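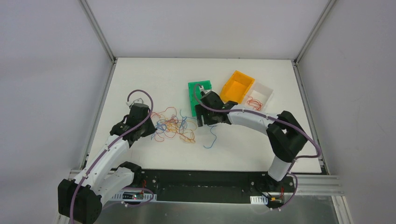
Cord sorting, both arms, three bins at the back

benov_lab
Posting for our club. Four students, senior project, two arms on one table. The task is to pull apart a tangle of red, blue and orange cords and put each cord in a bin. Right now we get a cord into a bin on 62 percent of tries, and that number goes down fast when the pile is tight. We demo in December. Looking for advice on picking order and on how to use the second arm, because at the moment it mostly gets in the way.

tmeijer
What's your pick rule? Highest point in the pile?

benov_lab
Yes, highest point from the depth map, then color check, then grab. If the pull force goes over a limit we let go and try a different spot.

tmeijer
Highest point is a bad rule for cords. The highest point is usually where two of them cross, so you end up grabbing both. Look for free ends first. If there isn't a free end, grab on the outside of the biggest loop. The red in your picture has wide loops along the top and lower left, so I'd start there and leave the orange in the middle for last.

griria_kid
Disagree on free ends. We did this with shoelaces last year and spent weeks on an end detector that never got good. Ends are tiny and half the time they're under something. Grab anywhere, lift, shake, put it down, look again. Shaking did more for us than any of the vision work.

tmeijer
Shaking works with shoelaces because they're flat and stiff. Thin cord just wraps tighter.

griria_kid
Did you test that or are you guessing?

tmeijer
Tested, on 7 piles. Not a lot, I know. Five came out worse than they started.

griria_kid
How hard were you shaking? We used small moves, a couple of inches, slow on the way down.

tmeijer
Faster than that. OK, it might be worth a second look.

W. Kereama
I coach a team at a different school so take this for what it's worth. Don't let the second arm pick. Make it the holding arm. It pins the pile to the table near the crossing and the other one pulls. You want a gentle press with closed fingers, no grasp. My students had both arms picking for the first half of the year and most of their failures were the two of them pulling on the same strand from opposite sides.

benov_lab
That is exactly one of our failures. We have a log of 399 tries and the "both arms on same cord" code is the second most common. The most common is dropping the cord on the way to the bin.

W. Kereama
For the drops, where on the cord are you holding it?

benov_lab
Wherever we picked it. We don't regrasp.

W. Kereama
Then you have a long tail hanging and it catches on the pile or on the bin wall. Lift straight up until the tail clears before you move sideways. Costs you a second or two per cord.

sal_p
Bin question. Your green one is right behind where the right gripper sits. Doesn't the arm block the view of it? I'd move all three to the back left and give yourself some room.

benov_lab
We tried back left. The right arm can't reach over there without the elbow coming across the left arm. It does block the green one some of the time. We park the arm before each look, so the bins are clear when it counts.

sal_p
Parking before every look has to be slow though.

benov_lab
It is. One full cord takes 13 seconds on a good try, and a big part of that is parking. The rules only score cords in the right bin inside the time limit, so speed does matter to us.

burer22
Off topic but strap down those purple cables. Ours ran along the forearm the same way, with a loop over the gripper, and the loop snagged on a bin and took it off the table. Short loop at the wrist, tie at the elbow, done.

griria_kid
Don't make it too short. We cut ours down and then the wrist couldn't make its full turn. Went through two connectors before we figured it out.

burer22
Sure, run the wrist to both limits before you tie anything.

benov_lab
OK. Plan for this week is left arm holds, right arm pulls from the outside loops, and a straight lift before any sideways move. We'll try the slow shake as a fallback for when two pulls in a row hit the force limit. I'll post the new rate.

tmeijer
Change one at a time or you won't know which one helped.

benov_lab
We don't really have the time for that. Holding arm and straight lift go in together, then the loops.

W. Kereama
Keep the same failure codes at least, so you can compare with the old log.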